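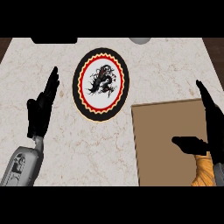

Why do so many indie record sleeves look like old travel posters these days? Because the people designing them grew up thumbing through secondhand poster books, and because two or three flat colors are a lot cheaper to screen print than a photograph.

I got that answer from Lakmal Rathnayake, who runs a one-room print studio called Otus above a bike shop in Grostwood, and who was up to his elbows in orange ink when he gave it to me. I'd come to talk about his sleeves for the band Solheim (you may have seen the one with the lighthouse, it was all over the record fairs last August) and I ended up staying until dinner.

Lakmal didn't train as a designer. He painted shop signs for his uncle, then lettered surfboards, then did a flyer for a friend's band that people kept peeling off the walls to take home. That flyer is pretty rough! The lettering wobbles and the singer's name is spelled wrong. But you'd know it was his from across the street, and I think that's what the bands are paying for.

The Solheim sleeve took 28 sketches. I leafed through most of them and I have to say my favorite was number six, a ferry seen from underneath, which the drummer hated. They printed 1000 copies of the lighthouse in the end, plus 100 posters on heavier paper, and Lakmal pulled every one of those posters by hand with his studio partner, Obaidul Weerakoon. Obaidul mixes the colors. He keeps the recipes in a school notebook and wouldn't let me photograph it (I asked twice).

Bigger jobs are starting to come in. Zetarix, the headphone people, wanted a mural and a set of 40 stickers, and Lakmal said yes to the mural and no to the stickers. He worried about the work turning up on laptops in every airport lounge. Obaidul would have taken the sticker money, and told me so while Lakmal was downstairs getting coffee.

Their first proper show opens on 15th June in the old ticket hall, with the rejected Solheim sketches along the back wall. The ferry is going in. I've already asked what they want for it.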